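Forum: Home and Desk > Tidying, storage, small spaces
Thread: Marble-look table tops, worth it or a con?

plumbline_dee
Wednesday, 8.12am
Moving the breakfast things and the work things on to one table next month and I keep being shown marble-look tops. The Varkirora one is 200 quid. Rametti do what looks like the same thing for more. Both say they "hide everyday mess". I don't believe a word of it. White shows everything. Has anyone lived with one for longer than a fortnight?

oldgrumbler
Wednesday, 8.40am
Two years with a Groller. It hides crumbs if the crumbs are grey. Toast crumbs are not grey. Tea rings show up from the doorway. The veining gives your eye something to do for the first week and after that it's a white table.

Kristof Stevens
Wednesday, 9.05am
I'd defend them a bit. Mine gets used for everything from about seven in the morning and it wipes down in one go. The trick is keeping the bread on a tray. Yellow tray, two buns, fork next to them, and when breakfast is over the whole lot goes in one trip. The drink stays at the back with its lid on. Clock next to it so I know when to leave. 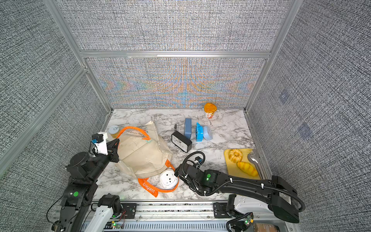

The bag is the part I haven't solved. A canvas tote won't stand up on its own, so it flops over and takes half the table with it, and then I'm eating in what's left. I've thought about a hook but the wall by me won't take one.

oldgrumbler
Wednesday, 9.22am
So the tray is doing the work and the table is getting the credit. You could do that on a sheet of plywood.

plumbline_dee
Wednesday, 9.31am
That was my thought too, sorry Kristof. Also why is there a fan out in November?

Kristof Stevens
Wednesday, 9.50am
I get warm. And it's a little handheld one, it takes up less room than the clock.

marrowfat
Wednesday, 12.17pm
Can I be rude about the clock? Everyone has a clock on their phone. Take away the clock, the fan and the box next to it and you've got the back of the table to yourself, apart from the cup. I did mine last winter, everything off, and only put back what I'd reached for by the Sunday. Two things went back.

oldgrumbler
Wednesday, 12.44pm
And where did the rest go? In a drawer, I bet. That isn't tidying, that's a drawer with a table near it.

marrowfat
Wednesday, 1.02pm
It was a box, thank you, and I've not opened it.

Kristof Stevens
Wednesday, 1.15pm
The clock stays. If I pick up the phone to see the time I'm still holding it twenty minutes later. I like the black case and the plain hands on a white face, I can read it with a mouthful of bread. The box could go, I'll give you that.

tansy_b
Wednesday, 6.38pm
Back to the bag. Mulder do a stand for totes, a wire thing with two arms. I had one. It holds the bag open very nicely until you put anything in the bag, and then it walks across the floor. Mine went to the charity shop. Chair back is free and works better, provided the straps are long enough. Kristof, those orange ones look as though they'd go over.

Kristof Stevens
Wednesday, 7.04pm
They would, but then I can't push the chair in. Also it says Elegant on the strap and I'd like it to have a chance.

plumbline_dee
Wednesday, 7.20pm
It's lying on its side across the table from a bread roll, Kristof.

Right, so far I've got one vote for, one against and a long argument about a clock. Did anyone find the top stains? I drink a lot of black coffee and the shop only said "easy care", which could mean anything.

oldgrumbler
Wednesday, 7.41pm
Coffee comes off if you catch it. Turmeric doesn't. Ask for a sample piece and leave a wet teabag on it overnight. If they won't give you a sample, keep your 200.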